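5.3 Grip loss and late release during tube transfer

Most of the 548 transfers went through without anyone touching the stop button. The ones that didn't fall into two groups and we treat them seperately, since the causes look different even if the result on the table is the same (tube down, run over).

Group one, slip on lift. 36 cases. Fingers close, force reading looks fine, arm starts up, tube stays in the hole or comes halfway and drops back. Nearly all with tubes seated deep. Prydderch had seen the same thing on the Vimstead bench and put it down to worn finger pads. We swapped pads after the first 70 transfers and the rate came down, then crept back up. So pads are part of it. Not all of it. The grip force was set once, at the start, for an empty tube, and never raised. That was our mistake and it is fixed in the current settings.

Group two, late release. Fewer cases, 16, but these are the ones that matter for safety. The gripper gets the open command, the controller logs it as done, and the fingers are still closed when the arm begins to move away. Tube goes with it. In the worst one the tube tipped against the rack, the rack slid, and the other arm was already on its way down to its own target. Stop pressed by the operator. The collision check did not fire. It only compares arm to arm, and the rack is not in its model except as a fixed block, so once the rack has moved the check is looking at a rack that isnt there any more.

We first blamed the network. Rieger logged both sides for two days and the delay was small and steady, nowhere near enough. The real problem is in how "done" gets reported. The gripper driver (Adberg release, the one we started with) answers as soon as it accepts a command. It does not wait for the fingers. With slow moves you never see it. We had raised the arm speed in January to fit more runs in a day and from then on the margin was gone.

Two-arm runs make this worse. Each arm waits for the other one's flag before it enters the rack area, and the flag is set on the same "done" message. A false done on one side lets the other side in early. Figure 7 was taken during a two-arm run, with both arms at the rack and a tube in the left gripper.

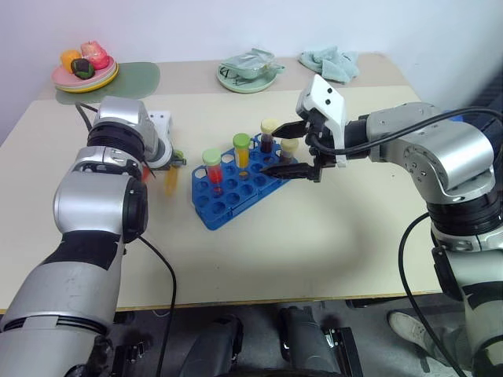
Figure 7. Two-arm tube handling, both arms at the rack.

The fix we are running now has three parts. The driver polls finger position and holds back the done message until the reading is past a set opening. The flag for the second arm is tied to arm position as well, so the first arm has to be clear of the rack area, whatever the gripper says. And top speed near the rack is back to the old value. We did not test these one at a time, there wasn't the bench time, so we can't say how much each one does on its own.

No late release since the change on 10/4/18. Slips still happen. The rack is still a fixed block in the collision model and we consider that the main open hazard, a moved rack has to be caught by the operator. Bolting it down was tried on the Totport setup and dropped, because a bad approach then bends the finger instead of pushing the rack. A break-away mount with a contact switch is on order. Until it is fitted the rule stands that one person stays within reach of the stop for every two-arm run, and single-arm runs use the reduced speed too.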